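Joltska Wire Desk Organiser, Wall Mounted – White

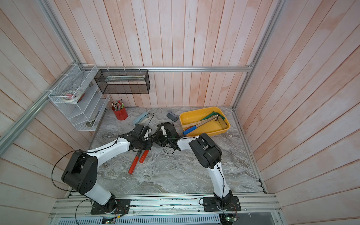
White wire organiser up on the left wall, with a red pen holder on the tabletop underneath.

Item no. 3787
Colour: white
Delivery: Tralton and Ngcobo vans, or collect from the shop

I've sold stationery and desk bits for a long time now and I still get daft about a good wire rack. This is the one I've got over my own table at home, where I do my letters and all the card making (I make far too many cards, ask my family). It hangs on the wall, the shelves slope towards you, and you can see what you've got without taking everything down first. That's really all I want from a rack!

The slope is the part I like best. On a flat shelf the small things creep to the back and you forget you own them, and then you buy another glue stick. With these they slide forward and sit against the front lip. Rolls of tape, ink pads, stamps, little pots – all fine. Big hardback notebooks are not so good, they stick out and look untidy, so I keep those in a drawer.

What's in the box

The organiser, two hooks, four screws and four wall plugs. The plugs are for brick. If your wall is plasterboard, please get proper plasterboard fixings, the shop down the road from you will have them. Wooden walls just need a pilot hole and the screws.

Putting it up

It took me one cup of tea. Hold the rack where you think you want it, then sit down in your chair and see if you can reach the top shelf – I put mine too high the first time and had two holes to fill. Mark through the hooks with a pencil, drill, screw, hang. Give it a gentle tug before you load it.

Looking after it

A dry paintbrush gets the dust out of the mesh. If you've had glue or glitter on it, use warm soapy water and an old toothbrush, and dry it straight away. Don't use scouring pads, they take the coating off.

Other sizes

Item 501 is the narrow one, for beside a window or a door frame. Item 700 is the wide one and it's a bit of a beast, so do measure first. Both come in white or black. The black was out of stock from November but we've got it again now.

Postage and returns

Everything goes out from our unit on Trarkargate, well wrapped, in a plain box. If it doesn't suit you, send it back unused within 100 days and I'll refund the rack. You pay the return postage, except if it arrived bent, and then I do. Keep the box until you're sure.

Page updated Feb 12, 2020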